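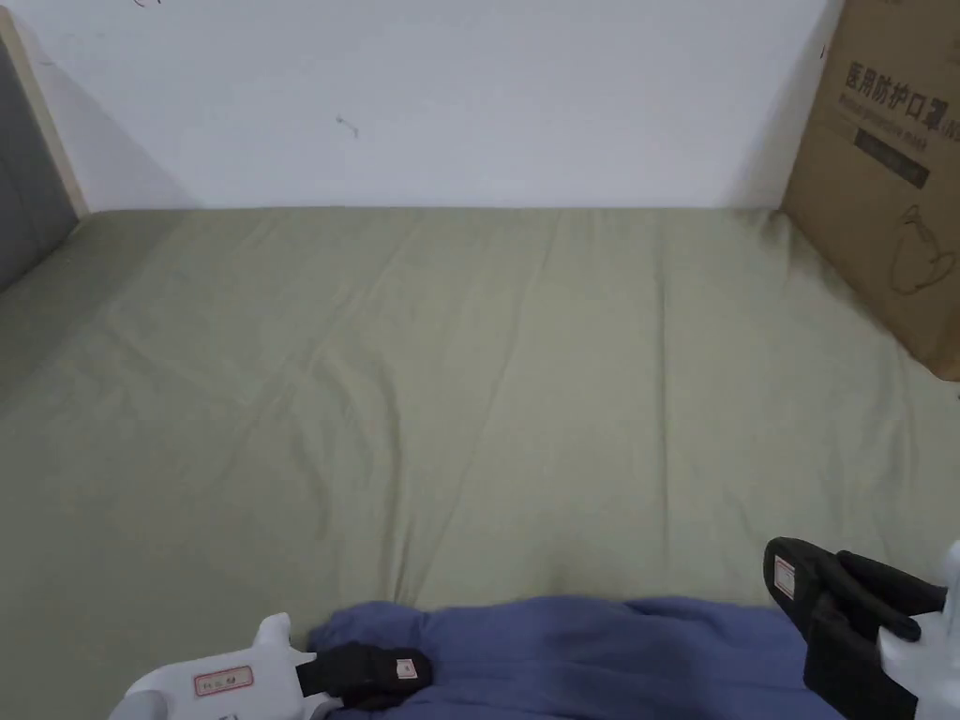
Spare room bed, green fitted sheet on.

Ticket: Pronano mesh drops out in the back bedroom
Last updated: Sunday, 9:40 p.m.

Hi again, Bevan Mahuika here. The wifi is great everywhere except the spare room, where it dies every evening (video calls freeze, then the laptop just gives up!). I've restarted the main unit 6 times and swapped the cable. No luck.
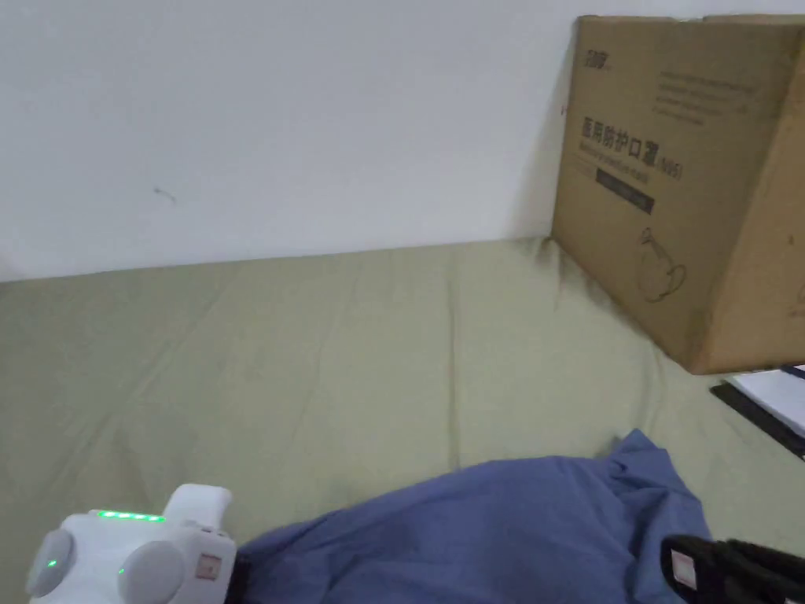

What I tried next

Moved the satellite out of the hallway closet and onto the landing, then ran the speed test again. I got 13 down by the headboard, and the kitchen gets 235 – big difference for one short hallway. Switching channels did nothing.
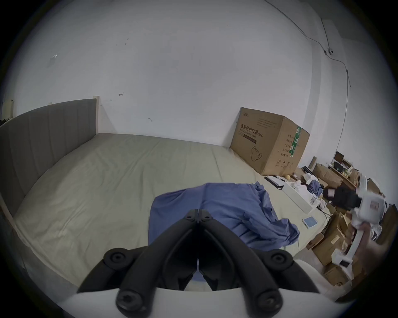

Tirnside Home Network Support Team

Thanks Bevan! I had the same trouble at my place, and it was the satellite grabbing the slow band. Open the app, turn off "auto band," and leave it overnight. If it still drops, send me the log.

Recent tickets
Doretti router won't update
Pronano app stuck on login
Guest network missing after reset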